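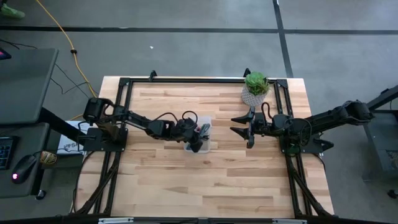
Local Legends and the Press
Handout 4: The Lamplighter of Rarlow

Read before the seminar. Page references are to the course reader.

Rarlow was a mill town with one newspaper and poor street lighting. In December 1887 the paper printed a letter from a carter who said a man with a burning pole had followed him along the canal. He gave no name for the figure. The paper did, in its headline, and the name stuck.

Over the next fortnight more reports came in. Most were from mill hands walking home after the late shift. Two women said the pole went out when they shouted. A boy said the man had no face, but his account was taken down by his schoolmaster and reads like it.

Kerkville, further up the canal, had its own version within the month. There the figure carried a lantern and was said to be a drowned lock-keeper. Note that no lock-keeper's death appears in the parish register - see Radonjić, pp. 2-4.

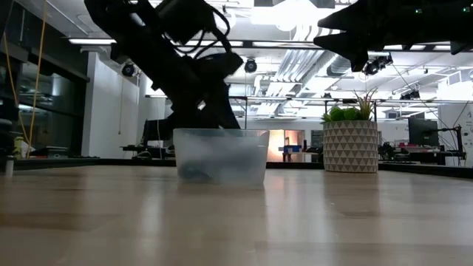 Arm lowered into a translucent tub on the table.

Sources
The constable's daybook survives and is short. He walked the towpath on several nights and met only a dog. Borislav Radonjić argues that the paper kept the story going to sell copies. Dunstan thinks the fear came first, after a run of robberies, and that the editor followed his readers.

For the seminar
Compare the carter's letter with the version printed in Kerkville. Mark any detail that appears only in the second.
Bring one report of a street ghost from your own area, with its date and where it was printed.

Written answers are due by 31 March 2025.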